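Shared Laundry Room FAQ
Saserley Court, Buildings A and B
Updated May

Read this before you email. Most of what we get asked is on here.

Where is the laundry room?

Ground floor, Building A, past the mailboxes. Building B people, go through the courtyard door, your regular fob opens it. If it doesn't, see "My fob stopped working" further down.

What hours is it open?

6 a.m. to 10 p.m. Last wash load in by 9. The dryers shut off at 10 whether your stuff is dry or not, so plan for that. No, we can't extend it, the bedroom of apartment 3 is right on the other side of the wall.

How do I pay?

Laundry card. Coins went away when the new washers came in. Get a card from the office, 2 dollars deposit, you get it back when you move out if you still have the card. Top up at the machine by the door. It takes bank cards and bills, no fives for some reason, we've called Miltska (they run the payment box) and are waiting.

Card says zero but I just topped up?

Put it back in the slot and leave it there until the light goes green. People pull it out too early. Still zero after that, bring the card and the receipt to the office. No receipt, we can still look it up but it takes longer.

Can I reserve a machine?

Not on the day. There's a sign-up sheet for the big washer only, on the clipboard. One slot per apartment per week. Write your apartment number, not just your first name. We have several Mikes.

Somebody left their load in the washer. Can I take it out?

Yes, 15 minutes after the cycle ends. Put it on the folding table or in something clean. Not on the floor and not on top of the dryers, things slide down the back and then we have to pull the whole row out.

Please don't start a dryer for them. Nice thought, but we've had two shrunken sweaters and a lot of email about it.

Which detergent?

Liquid or powder, HE only. One capful is plenty for a full load. No pods in the big washer, they get stuck in the door seal. No dye in any machine, ever. This includes "just one T-shirt."

Fabric softener is fine in the washers. Go easy on dryer sheets and take yours out when you're done.

The washer stopped with water in it

Wait 5 minutes, then press Drain/Spin. If it still won't open don't pull on the door. Tape one of the OUT OF ORDER cards on it (in the drawer) and call Tomomi Ikeda at the office, or leave a message after hours. Include the number on the front of the machine. "The one on the left" doesn't help us, left of what.

My clothes come out of the dryer damp

Lint screen, nine times out of ten. Clean it before AND after. Also don't fill the drum past the halfway point. Towels and sheets together never dry right, the sheet wraps up everything else. Dryer 3 runs cooler than the others, it's fine for delicates, not great for jeans.

Can I wash a comforter?

Big washer only. Up to queen size. King size goes to a laundromat, sorry, Poreck Cleaners on the corner has the huge ones.

Pet beds?

Shake it outside first. Run an empty rinse afterwards. Hair in the filter is the number one reason for service calls.

Can I leave my things in the room between loads?

A few hours, ok. Overnight, no. Anything still there at 10 p.m. goes on the lost and found shelf.

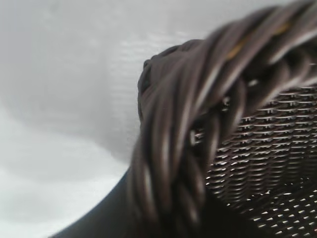

Lost and found gets emptied at the end of every month, and we really do mean emptied. Socks go first. Clothes get bagged and donated, and hampers and baskets with no name on them go too, so label yours. A marker does nothing on dark brown wicker like this, and you can't really stick tape to a thick braided rim either. Tie a luggage tag through the weave, or loop a bit of ribbon round it with your apartment number. Plastic ones, write on the bottom. If you think we've already donated yours, ask Hinata Kikuchi, she keeps the list of what went out and when.

My fob stopped working

Usually the battery in the reader and not your fob. Try the mailbox door. If that opens, its the reader, tell the office. If neither opens, your fob needs recoding, takes a minute, bring ID. Replacement fob for a lost one is 37 dollars. We don't set that price, Takagi does, they own the door system.

Can guests use the laundry?

If they're staying with you, sure. Friends who live elsewhere bringing a week's worth, no. The water is shared and it comes out of everybody's fees.

Is there a drying rack?

Two folding ones behind the door. Use them in the room, don't take them up to your apartment. One has been gone since winter. Just bring it back, no questions.

Can I hang things in the courtyard?

On the lines, yes, daylight hours. Not on the railings. Bring your own pegs.

Are we getting new dryers?

Asked every meeting. A repair on the old ones was quoted at 1,000 dollars, the replacement quote isn't in yet. Will go up on the notice board when we recieve it.

Who do I contact?

Machines, doors, cards: Tomomi, office, mornings.
Lost and found, sign-up sheet: Hinata, note in the Building B office box is quickest.
Water on the floor: call the emergency number on the wall, don't email.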